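Flor artificial

Una flor artificial es una imitación de una flor natural hecha con tela, papel, plástico, cera o casi cualquier cosa que se deje cortar y doblar. En España las llamamos también flores de tela, aunque muchas no lleven ni un hilo, y mi abuela decía «flores de mentira», que me sigue pareciendo el mejor nombre. Escribo esta entrada para la enciclopedia del hogar de Soretti porque llevo 17 años haciendo ramos y alguien tenía que ponerse.

Historia

La costumbre es viejísima. En Egipto ya se hacían coronas con materiales pintados, en China se trabajaba la seda y en los conventos europeos se montaban ramilletes para los altares con papel y alambre. El plástico llegó en el siglo XX y lo abarató todo – también lo afeó bastante, durante una temporada, pero eso se ha ido arreglando.

Partes y montaje

Cada vara tiene tallo, hojas y cabeza. El tallo suele llevar un alambre dentro, y por eso se puede curvar (¡con cuidado, que el alambre se parte si lo doblas muchas veces por el mismo sitio!). Yo monto los ramos tumbados sobre la mesa, con un mantel oscuro debajo, porque así los colores se ven de verdad y no me engaña la madera.

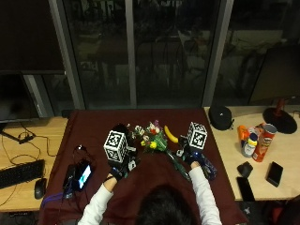 Los tallos los dejo largos hasta el final y solo corto cuando ya he elegido el jarrón. Para un ramo pequeño de colores mezclados, blanco, rojo, rosa, morado y amarillo, pongo primero las cabezas grandes y voy rellenando con las menudas. Valdir Bittencourt, que me enseñó el oficio, empezaba al revés y le quedaban preciosos, así que tampoco hay que tomarme como ley.

Limpieza y conservación

El enemigo es el polvo. Brocha suave cada 4 semanas y, si son de plástico, agua tibia con una gota de jabón. Las de seda, en seco siempre. El sol directo se come los morados antes que nada; un ramo que dejé junto a la ventana en diciembre ya estaba gris en primavera.

Véase también

Flor seca
Flor de papel
Jarrón Bai
Alambre de floristería

Última revisión: 7 de marzo de 2026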